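# Corkum footwear listings

By the Bukel catalogue team
Last updated: Fri 9 August

Product records for running and walking shoes, taken from the Godoy and Lostden catalogues. There are 2,000 rows, one per shoe and colour. Each row has 23 columns, and up to 4 may be blank.

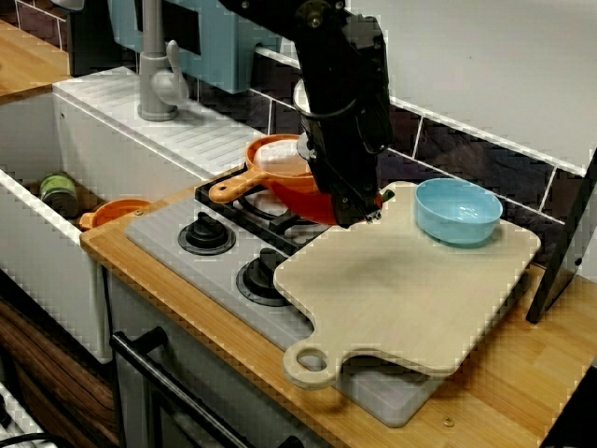

## Fields

- `upper`: material as given by the seller
- `drop_mm`: heel height minus forefoot height
- `lug_mm`: outsole lug depth, blank for road shoes
- `fit`: narrow, standard or wide

Sizes are UK. Half sizes use a decimal point. Weights are for a single shoe in grams.

## Known faults

Lostden gives stack height with the insole in, Godoy without. The values have not been adjusted. In 20 rows the colour name is repeated in `upper`.

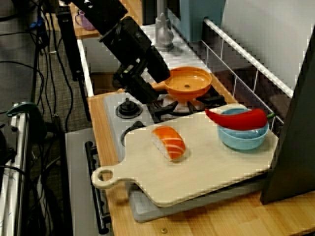

LOSTDEN, December: winter boots removed from the walking set. Row numbers were kept, so the index has gaps.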